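Cool white or warm white bulbs over a white kitchen table? 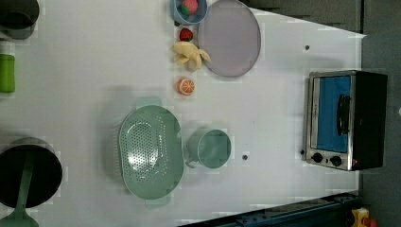 Mint colander and mug on the white tabletop, play food at the side.

Posted by tableforfour, 18 March 2020

We swapped the old bulb over our kitchen table for a Lumunix LED, the 4000 K one, and my wife says the room feels like a dentist's office now. The old bulb was a plain 60 watt and looked yellow but cozy. The table is white and so are the walls. Is there something in between, or do I go back to warm? The fixture is a single pendant that hangs 28 inches above the table. It's on a dimmer that came with the house.

Nana Ackah
4000 K is on the cool side for a place where you eat. White surfaces take on whatever color the bulb has, so you notice it more than you would over dark wood. Look for 2700 K or 3000 K on the box. 2700 is close to your old bulb. 3000 is a bit cleaner and is what I use over my own table.

Check two other things while you are in the store. The box should say "dimmable" — many cheap LEDs don't, and they buzz or flicker on an older dimmer. Also look at the CRI number and get 90 or better if you can. Food looks gray under a low one.

For brightness, 800 lumens replaces a 60 watt bulb. Turn the power off and let the bulb cool before you change it.

Sowah
just get the warm ones, we did the whole house in February and never looked back. I think ours are Jeltard

ilbridge_dad
Agree with Nana on 3000. One more thing, old dimmers often have a minimum load and one LED may be too little for it. If it still flickers with a dimmable bulb, the dimmer needs replacing. Mine cost about 40 dollars with an LED-rated switch.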